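Bretel Pull-Box Network Cable, Dark Blue
Item 408-B

Home > Wiring > Bulk Cable > Indoor

In stock. Ships from our Pretow warehouse.

Bretel is our standard indoor cable for homes, small offices and classrooms. It has four twisted pairs of solid copper and a soft outer jacket that strips cleanly with an ordinary ring tool. We carry it by the box or cut to length, with or without plugs fitted.

The box holds 1361 feet. Cable feeds out through a round opening in the side, so one person can pull a run without a reel stand. Foot marks are printed along the jacket and count down to zero – read the number at the opening and you know what is left.

Cut lengths start at 27 feet. Orders for cut lengths can't be returned once they leave the bench, so please measure the route first, including the drop down the wall and some slack at each end.
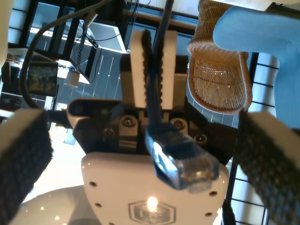 If you want plugs fitted, choose T568A or T568B when you order. Most of our customers use B. Both ends are wired the same way unless you ask for a crossover in the notes box. Fitted lengths are tested for continuity and pair order, and a printed slip goes in the bag.

Solid cable is meant to stay put once it is installed. For patch leads that get moved or bent often, look at the Yaman stranded range instead. Bretel is also not rated for burial or direct sun. Use Sumovholm outdoor cable for sheds, gates and anything run along an outside wall.

Details
Conductors: solid copper, four pairs
Jacket: PVC, indoor use
Colors: dark blue, gray, white
Box weight: 27 pounds
Plugs: sold separately, or fitted to cut lengths

Fitting notes
Keep the pairs twisted as close to the plug as you can. Don't staple through or across the cable. Where it has to pass power wiring, cross at a right angle.

Gray is on back order until February. Dark blue and white are not affected.

Questions about long runs or bulk pricing go to Tülin Uysal at the trade desk, extension 191. Orders placed before 2 p.m. go out the same day – cut and fitted lengths take one working day more.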